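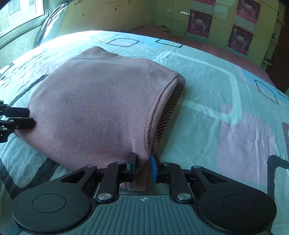 Ribbed knit garment on a patterned sheet.

Visits > Rail Security > Bevdale Recovery Yard

The recovery yard at Bevdale stores track hardware seized from scrap dealers along the Gulley branch. Wayne Rowbotham, the yard supervisor, took our group through it in August, starting at the weighbridge.

Incoming loads are weighed, photographed and sorted into bays by type: rail clips, fishplates, signal cable. The register listed 364 open entries on the day of the visit. Each entry carries a tag number, the place of seizure and the police case reference. Nothing leaves the yard until the court releases it – a clip worth very little can sit in its bay for years.

Cable is handled in a separate shed. Stripped copper is hard to trace, so the railroad now buys cable with a marker compound from Nillero. Rowbotham showed the marker under a UV lamp on a 30-inch length. It was readable at both ends and faint in the middle.

The yard has 3 gates, one with rail access. Fence sensors cover 800 yards on the north side. The south side is patrolled on foot, and the Haque Road corner still has no lighting.

The tour ended at the evidence office at 3 p.m.

Contact | Copyright Bevdale Rail Watch | Back to top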